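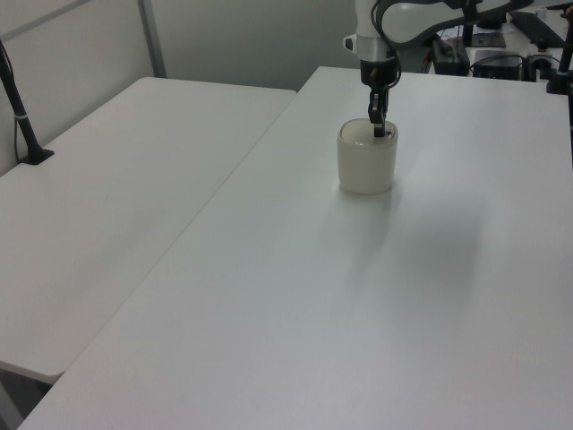 Figure 1. White robotic arm with its two-finger gripper lowered into an open cup.

4.2 Warranty length and repeat purchase

We were delighted by how clearly the warranty data split. Across the 600 used-car sales we collected from independent lots in Prakholm and Arriaga, buyers who were given a written warranty came back to the same dealer far more often than buyers who bought as-is, and the gap held up in both towns! Price did much less of the work than we expected when we drew up the survey (see Section 3).

What excites us most is the role of the repair shop. Of the 5 lots in the sample, 2 ran their own service bay, and their customers mentioned the mechanic by name again and again in the open comments. Villanueva's earlier study of Clenthorpe dealers hinted at this, but his sales records had no comment field, so he could only guess at it.

Deductibles are a harder story. A $500 deductible seemed to cancel out most of the goodwill a longer warranty had earned, at least among first-time buyers. We return to this in Section 5, where the Solix loan records let us separate cash buyers from financed ones.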